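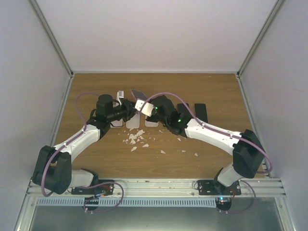

Two arms meeting over a wooden tabletop.

Repairing and storing well-read novels and plays
Posted Aug 30, 2022 by Hamish Skinner
Filed under: Paper and books

Most paperback editions of novels and plays are glued at the spine and nothing else. The block is a stack of single leaves held by a thin layer of adhesive, and a text that gets read closely, with a pencil, will fail at the scenes or chapters that get reread. These notes cover repairs that can be done at home on ordinary reading copies. Signed copies, first editions and anything in leather should go to a conservator.

Loose single leaves
Use PVA sold as acid-free or pH neutral. Put a line of it on scrap paper, draw the inner edge of the leaf through it so that no more than 1 mm is coated, and set the leaf back in place. Check the running head and the page number before pressing. Lay a strip of baking paper on each side of the leaf, close the book and leave it under weight for 24 hours. Two house bricks wrapped in a towel are enough.

Do not use sticky tape. The adhesive goes yellow, then migrates into the paper, and any marginal notes under it in ballpoint will spread.

Split spines
A clean split through the middle of a thick novel can be closed with a narrow bead of PVA run down the gap using a knitting needle. Work it in, close the book, wipe the excess from head and tail. If the split goes right through the cover, line the inside of the spine with a strip of Japanese tissue or, failing that, unbuffered cotton. Books over 300 pages usually need the lining as well as the glue. I have redone enough of them without it.

Pencil and highlighter
Soft pencil (2B) comes off with a white vinyl eraser, worked from the gutter outwards with the page held flat. Kneadable erasers are slower but lift less print on cheap stock. Highlighter does not come off. Verse plays with wide margins are best annotated in pencil only, with longer notes on slips of plain paper. Adhesive notes leave a residue which picks up dust, so take them out once the essay is handed in.

Musty second-hand copies
Stand the book upright and fanned in a dry room for several days, out of direct sun. If the smell remains, put it in a lidded tub beside an open dish of bicarb soda. The dish must not touch the book. Brush any surface mould off outdoors with a soft brush, wearing a mask, and keep the book away from the others until there is no regrowth. July is a poor month for this in an unheated house.

Humidity
Keep the shelves under 70 per cent relative humidity. A cheap hygrometer at the back of the lowest shelf will tell you more than one on the wall. Leave a gap of 20 to 30 mm between the bookcase and an external wall — more if the wall is brick and faces south.

Shelving
Shelve by height first and author second. Tall complete works lean over small paperbacks and twist them. Very heavy single-volume collections are better stored flat, no more than three high. Remove a book by pushing its neighbours back and gripping the middle of the spine.

Covering
Clear non-adhesive film can be reused and does not pull the print off the cover. Cut it 50 mm larger than the open book on all sides. Adhesive contact is permanent.

Reader note
Obadia Kombo of Tarerside writes that waxed dental floss will separate two pages stuck together by old glue. Tried on a damaged anthology of short stories. It works on uncoated paper if pulled slowly; on coated plates it took the surface with it.

Next: slipcases from grey board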